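ok I'm at the Stalmont open day, posting from my phone between stops so excuse the mess. Thread.

Got here late, parking is terrible. Lot was full, ended up behind the Conovier building and walked. They give you a badge and a bottle of water and then you just wander.

First stop was a talk. Skipped most of it. Slides. One thing I wrote down: the site gets 3,000 old desktops a month and they want robots doing the boring half of the teardown by September. We'll see.

Second stop is the one I came for. Disassembly bench, they call the project Stilen. Robot arm, two-finger gripper, desktop PC with the side open. Small crowd so I got a decent spot near the front.

Sayaka Ikeda runs the bench. Talks fast, I like her. She says screws are easy, they fixed screws ages ago. Cables are the problem. Every case is routed diferent and a cable never sits where the model thinks it does.

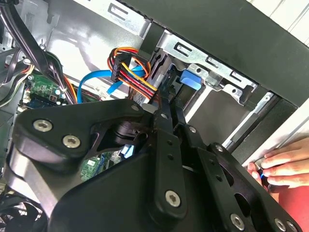 Somebody asked why not just cut everything. She said they tried that for a while, but then you have bits of wire all through the metal bin and the buyer complains. So now it's unplug first, cut only if you have to.

Drive bays are next on her list. Latches, rails, every maker has their own idea of how a drive should come out. They have 300 case models logged so far and she wants a lot more.

Speed question obviously came up. A person on the line does 20 machines a shift, she says. Robot is nowhere near that and she didnt try to dress it up. Points for that.

Asked her about the fingertips. Narrow ones for inside the case, wider set for lifting boards out. Swap takes 60 seconds by hand. Tefera is supposed to be building them an automatic changer, no date on it.

Coffee is bad, cookies are good. Get the ginger ones.

Heading over to the battery sorting room now, no phones allowed in there so thats it from me for a bit. If you're coming, doors are open til five, go to the Stilen bench early before the school groups get in.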